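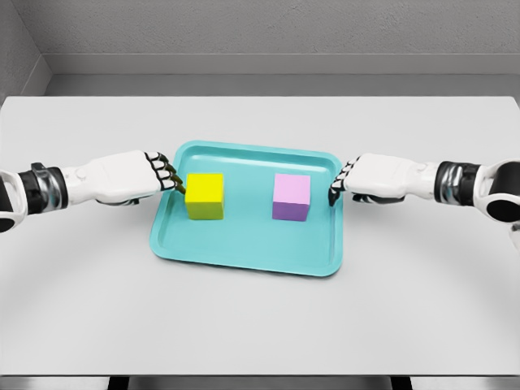

What is a knockout tournament in basketball?

A knockout tournament is a competition in which a team that loses a game is out, and a team that wins goes on to play another game. It continues in this manner until one team is left without any loss, and this team takes the cup.

The word "knockout" sounds a little bit dangerous, but no player is hit by anything. It is only the team which is knocked out of the competition. The players may stay in the hall, eat their sandwiches and watch the others.

The bracket

If you go to a tournament, you will probably find a big sheet of paper on the wall with many lines on it. It looks like a tree which is lying on its side. It is called the bracket, and it shows who plays against whom.

On the left side are the names of all the teams, in pairs. Each pair plays one game. The name of the winner is written on the next line to the right, and there it meets the winner of another pair. There are fewer and fewer names as you move to the right, until there is place for only one.

The columns of the bracket are called rounds. The last round is the final. The round before it, with four teams, is the semi-final, and before that, with eight teams, comes the quarter-final. Why "quarter" if there are eight teams? Eight teams play four games, and each game is one quarter of the round.

When the number of teams is not a nice one

A bracket is very easy to draw for 2 teams, or four, or eight, or sixteen. You can divide these numbers in half again and again, and you always come to one in the end.

But teams do not come in nice numbers. Let us take the Iltwood Junior Cup, which is played in the Soverach sports hall each January. This year 11 teams entered. Try to make pairs from eleven teams. You get five pairs, and one team is standing alone.

The person who draws the bracket in Iltwood is Aarti Vishwakarma, and she solves it with something called a bye. A bye means that a team does not have to play in the first round and goes directly to the second one. It is a free step forward.

How many byes does she need? She looks for the next nice number above eleven, and this is sixteen. Then she takes eleven away from sixteen. The answer is five, so five teams get a bye and the other six teams play three games. Now you can check it yourself: three winners and five teams with a bye make eight teams, and eight is a nice number again. From there the cup goes on with quarter-finals, semi-finals and a final.

Who gets the bye?

There are two usual ways. The first is luck. All names are put in a bag and somebody takes them out one after another. This is called a draw.

The second way is seeding. It has nothing to do with plants — or only a little. The organisers look at how well each team has played before, and they give it a number. The strongest team is the first seed, the next strongest is the second seed, and so on. The top seeds often receive the byes, and they are also placed far from each other in the bracket. The first seed is in the top half and the second seed is in the bottom half, so that these two can meet only in the final.

Some people do not like seeding. Naveen Maurya, who coaches the Bansal under-twelves, told us that his team had no seed number at all and had to play an extra game against fresh opponents. "My players were tired in the quarter-final," he said. "But they had also warmed up very well, so maybe I should not complain too much." They won that quarter-final and lost in the semi-final by one basket.

A small trick with numbers

How many games are played in the whole tournament? You can add all the rounds together. For Iltwood it is three games, then four, then two, then one, which makes ten.

There is a faster way. Each game knocks out exactly one team. At the end all the teams except the winner must be knocked out. Eleven teams take away one winner is ten teams, so there must be ten games. It works for any number of teams, if each of them plays until its first loss and there is no game for third place. With 400 teams you would need 399 games, and I would not like to be the one who draws that bracket.

Can a game end in a draw?

In a knockout somebody has to win, because only one name can be written on the next line. When the score is equal after the normal time, the teams play overtime. In most basketball competitions this is an additional period of five minutes. If the score is still equal, they play one more overtime, and so on until one team is in front. In tournaments for younger children the extra time is sometimes shorter, so it is good to ask before the game begins.

Is it fair to go home after one game?

Many children ask this, and it is a good question. If you travel for a long time and lose at nine o'clock in the morning, you have a rather sad day. For this reason some tournaments have a second bracket, called a plate or a consolation bracket. The teams that lost their first game go into it and play for a smaller cup.

Another possibility is to begin with groups. In a group each team plays against all the others, and only then the best ones go into the knockout. It is kinder, but it takes much more time. A group of four teams already needs six games.

Words to remember

Bracket: the drawing which shows who plays against whom.
Round: one column of the bracket.
Bye: a free step to the next round without playing.
Seed: a number given to a team according to how strong it is.
Overtime: extra minutes when the score is equal.

Something to try

Hemant Grewal and Akash Lodhi are making a tournament for their school with thirteen teams. Draw the bracket for them. Find how many byes they need, and how many games will be played until there is a winner. You will find that they need three byes, and the number of games you can get with the trick from before.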